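旧台式机拆解与内存整理 讲稿备注
主讲：Ustyna Kravchuk
场合：Pranero 旧设备再利用内部分享会，2023年9月18日，星期一

（开场，先不放图）

大家下午好。今天讲旧台式机怎么拆，重点是内存和处理器这一块。电源和硬盘只带一下，显示器不讲，那部分上次讲过了，资料在共享盘里。

先交代背景。Kondano 那边办公室换机器，退下来446台台式机，型号杂，年份也杂。我们的任务是把能用的部件取出来，登记，测试，再配到要留用的机器上。整机能直接用的不在今天的范围里。

动手之前三件事：拔电源线，按一下开机键把余电放掉，戴好防静电手环。手环的夹子夹在机箱没有喷漆的金属上，夹在黑漆上等于没夹。这一条请新来的同事记一下。

（讲机箱的放法）

机箱放平，开口朝上。不要立着拆。立着拆的时候螺丝会掉到主板下面，找起来很费时间，找不到还不能通电。台面上不要铺毛巾，毛巾起静电。铝型材台面可以直接放，就是小螺丝容易滚进缝里，旁边备一个磁性盘。

侧板取下来以后不要急着伸手，先看一遍：电源在哪一边，线从哪里走，内存槽有没有被线挡住，处理器插座是什么状态。看完再决定先拆什么。

（放第一张）

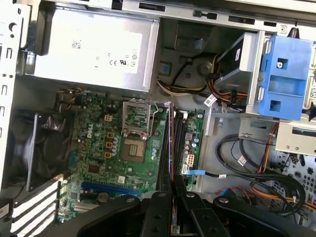

Stepan Tkachuk 在试讲的时候提过一个意见：插座空着的板子不应该和正常板子放在同一个架子上，运来运去，碰弯一根针整块板就报废了，最好当场盖上保护盖再搬。

这个意见我采纳了，现在的做法就是当场盖。保护盖在二号抽屉，用完了找我领。没有盖的时候，宁可先不搬，也不要用纸片或者胶带代替。胶带的残胶沾到触点上很难清理。

继续讲插座。固定框掀开以后，压杆是弹起来的，手从上面过的时候袖子容易挂到。挂到了不要硬扯，停下来，把压杆轻轻按住，再把袖子退出来。长袖的同事请把袖口卷好。

触点那一面不要摸，不要吹，不要用刷子刷。有灰的话用气吹球，从侧面斜着吹。检查弯针用放大镜，灯从低处打过去，针尖的反光应该是整齐的一排一排，哪里反光乱了，就看哪里。

纽扣电池顺便查。电压低于标准的直接换掉，换下来的放红色回收盒，不要和螺丝放在一起。电池没电，机器每次开机时间都不对，用户会以为是别的毛病，又送回来一次。

（喝水，问一下有没有问题，没有就往下走）

（讲内存）

内存是今天花时间最多的部分。取内存，先把槽两头的卡扣往外压到底，内存条自己会抬起来一点，再捏住两侧，垂直往上提。不要左右晃。晃的话槽里的簧片会受力，一次两次看不出来，次数多了就接触不良。

装的时候顺序反过来。先对缺口。缺口不在正中间，方向反了插不进去。插不进去的时候很多人会加力，请不要加力，拿起来再看一眼。方向对了以后，两头一起往下按，听到卡扣响。两边都要响。只响一边的，多半有一头没到位。

捏的位置也讲一下。捏边，不碰下面那排金手指。已经碰了的，用橡皮轻擦，再用无尘布带一下，不要用湿纸巾。

（放第二张，停半分钟）
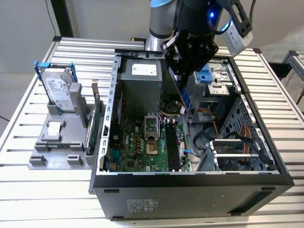 图二：内存条位于主板上方，机箱平放，侧板已取下。

下面讲登记。每一条内存取下来之后，立刻写标签，写三项：来源机器编号、容量、取下时的槽位。槽位很多人觉得没用，其实排查故障时第一个要看的就是它。同一个槽位反复出问题，那是主板的事，和内存条没有关系，测内存测多少遍都没有结果。

上一批里面，我们测出来有问题的内存条是31条。后来重新核对槽位，其中23条换到别的机器上是好的，问题出在主板槽。这23条差一点就当废品处理了。所以标签请写全，字写清楚，不要只写容量。

标签贴在防静电袋上，不要贴在内存条上。每个袋子装一条。把几条叠在一起装一个袋子，元件会互相刮，这种情况今年已经处理过2次，希望不要有下一次。

表格用 Grorura 的那个模板，共享盘里有。旧的模板缺槽位那一列，还在用旧模板的请今天回去换掉。填表的人和拆机的人可以是同一个人，但复核要换人。

（讲走线和硬盘架，时间不够就压缩）

电源线先不要拔干净。只拔挡手的那几根，拔之前拍一张照片，装回去的时候对着照片来。拔插头要捏住塑料头，不要拽线。有些插头带锁扣，按下锁扣再拔。拔下来的线往机箱外面捋，不要让它搭在主板上，尤其不要搭在空插座上面。

硬盘架的蓝色卡扣是塑料件，年头久了会发脆。开的时候一只手托住架子，另一只手推卡扣，推到有阻力就停，看一下是不是有线卡着。断掉的卡扣不好配，Prokopenko 的仓库里还有一点存货，要提前写申请。 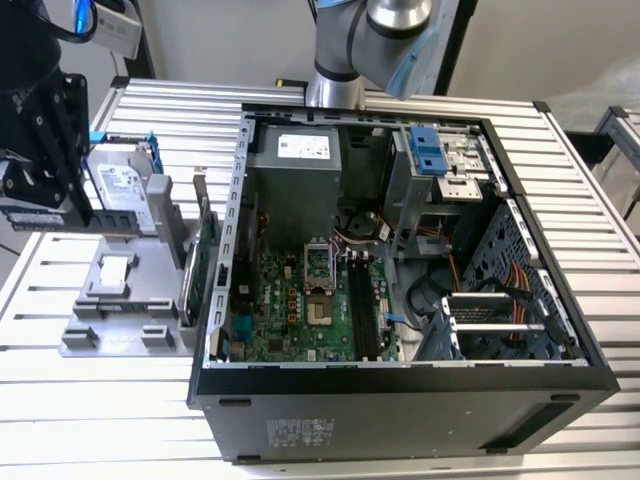 硬盘取走以后，数据线留在机箱里，用扎带松松地扎一下，推到主板和硬盘架之间的空位。不要扎紧，以后装的人还要解开。电源线也一样，分两束，一束靠电源，一束靠下面。

机箱里的灰最后清。先清风扇，再清出风口。清风扇的时候用手指按住扇叶，不要让气流带着它空转。灰很厚的机器拿到外面去清，别在台面上弄，旁边别人的机器可能正开着盖子。

装回之后的检查顺序：内存卡扣，处理器压杆，风扇插头，主板供电，然后才是侧板。侧板装上之前请再看一遍台面上的磁性盘，盘里有剩下的螺丝，就说明有地方没拧，回去找。

通电测试不在拆机台上做，搬到测试台。第一次通电只接显示器和键盘。能进设置界面，看内存容量和登记表是不是一致，一致就打勾。不一致先关机断电，重新插一遍，再不行换槽，换槽的结果也要写进表里。

（提问环节，预留十分钟）

可能会问到的：

处理器要不要一起取？看单子。单子上写整板留用的不取，写拆件的才取。取下来放托盘，触点朝上，盖好。

不同容量的内存能不能混插？能开机的情况很多，但我们配出去的机器不混插，按单子配成对。

硅脂谁来清？谁取处理器谁清，用无水酒精和无尘布，清完再进托盘。

手环的检测记录在门口的本子上，每天上工前测一次，签名。今天还没签的，散会以后补测再签。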